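Trenberg to drop soft plastic from curbside bins starting in April

TRENBERG - Snack wrappers, cling film and other soft plastic will no longer be taken in the blue curbside bins here starting in April, the city's waste contractor confirmed this morning. Paper tissue too, though that was never supposed to be in there in the first place.

The change covers all households on the east and west routes. Apartment buildings with shared containers get a longer grace period, until the end of the summer. Businesses are on separate contracts and should check with their account rep.

Lulteck, the firm that runs collection for the city, says the sorting line at its Tamayo Road plant keeps jamming. Thin film wraps around the rollers, the line stops, a crew has to go in with knives and cut it off. Last month it stopped 35 times. Each stop means trucks backed up at the gate and, on bad days, late pickups on the far end of the west route.

"It's the film, it's nearly always the film," said Borislav Tomić, plant manager at Tamayo Road. "Bottles we can do. Cans, cardboard, fine. Film gets in everywhere and then it's dirty and no one will buy it anyway." 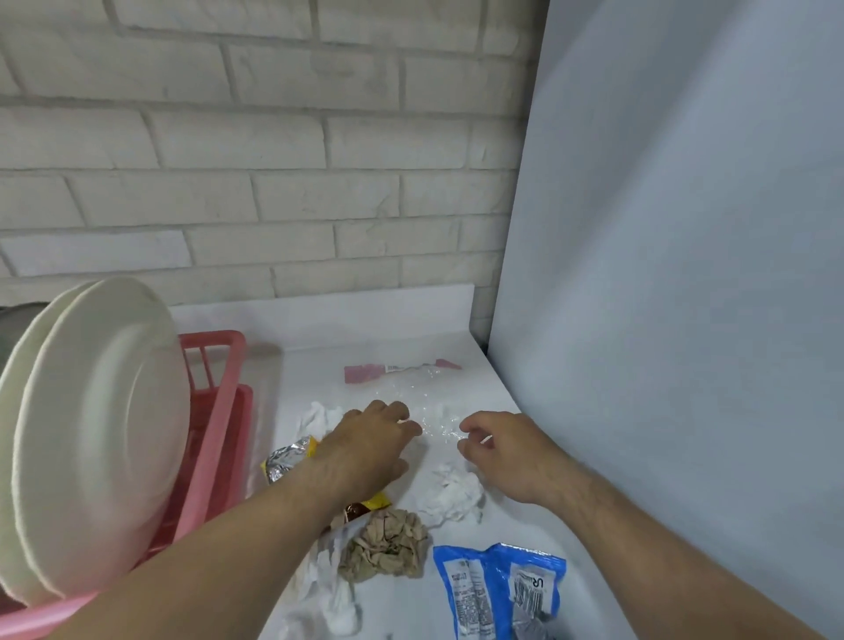 Under the new rules, soft plastic goes one of two ways. Clean and dry, it can be dropped off at a collection point. Anything with food on it goes in the regular trash. Same for foil-lined packets, the shiny kind used for cookies and chips, clean or not. Those are layers of different material stuck together and the plant has no way of pulling them apart.

The drop-off points will be run by Prindarano, a small recycling company that already handles textiles for the county. There will be nine to start with. Most are at grocery stores, plus the library parking lot and the old fire station on Mill Street. Hours follow the host location, so the library one is outdoors and open all the time, the others are not. A map is supposed to go up on the city website before the switch. It wasnt there as of noon.

Prindarano will bale the film and ship it out of state to be made into deck boards and trash bags. The company would not say what it expects to be paid per bale. Prices have been bad for more than a year, according to the staff report handed out at last night's council meeting.

That meeting ran long. The vote was 7-2 in favor, after nearly an hour of public comment, much of it from people on the west side who said they already drive too far for everything. One woman asked why the city told residents for years to put bread bags in the blue bin if they were ending up in landfill. Staff said the earlier contract allowed it and the current one doesn't. She asked again. Same answer.

The two no votes both came from council members representing the west side. They wanted a pickup option for seniors and for people without a car. That was sent back to staff and may return in the summer.

No fines for now. Collection crews will leave a yellow tag on bins with the wrong stuff in them and take the bin anyway the first time. Second time, the bin gets left at the curb until it's sorted out. Lulteck said crews are not going to dig through anyone's bin, they will go by what's visible when the lid comes up.

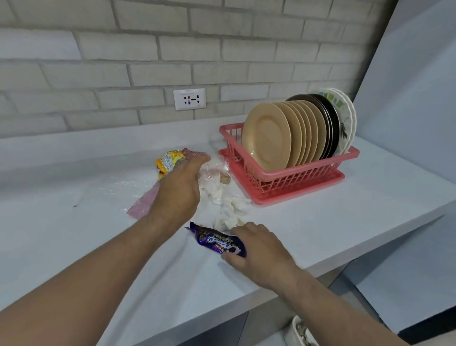 Snack wrappers like this one, and used tissue, belong in the regular trash under the new rules.

What still goes in the blue bin: bottles and jugs with the caps on, cans, glass jars, cardboard (flattened please), newspaper and office paper. Yogurt tubs are OK if rinsed. Pizza boxes OK if there's no cheese stuck on them, and a bit of grease is not a problem, Tomić said.

What doesnt: bread bags, produce bags, shrink wrap, bubble wrap, chip bags, candy and cookie packets, napkins, tissue, paper towels. Don't bag your recycling either. Bagged recycling has been getting pulled off the line and thrown out whole, because the crew can't see what is in it and there's no time to open every one.

A quick test for the drop-off points, from the flyer: if you can poke a finger through it and it stretches, it can probably go. If it tears sharp or crackles when you squeeze it, trash.

The flyer itself goes out with the next water bill. It comes in English and Spanish, other languages on request at the front desk in city hall. Residents who get their bill by email will get it as an attachment. There's also a fridge magnet, free at the library while they last.

Bills are not going up on account of the change, at least not this year. The city pays Lulteck a flat rate per household and that stays put until the contract comes up again. What happens after that depends partly on how clean the loads are. Loads with too much junk in them get charged extra at the plant and the city has been eating that cost out of the general fund. Council members asked for a total and staff said they would bring one to the next meeting.

Tomić said he expects a messy first few weeks. The plant is adding a shift on the sorting line through the spring and has two new people starting to help pull film by hand. He also said anyone who wants to see the line can come on a tour, closed shoes required, sign up at the plant office.

Yard waste and bulk pickup are not affected. Neither is the holiday schedule. The trash carts stay the same size, but a household that finds it's running out of room can ask for the larger cart at the usual monthly charge. Call the city services desk, or stop by, they are open through lunch.

Correction: An earlier version of this story said apartment buildings would switch in April along with houses. They have until the end of the summer.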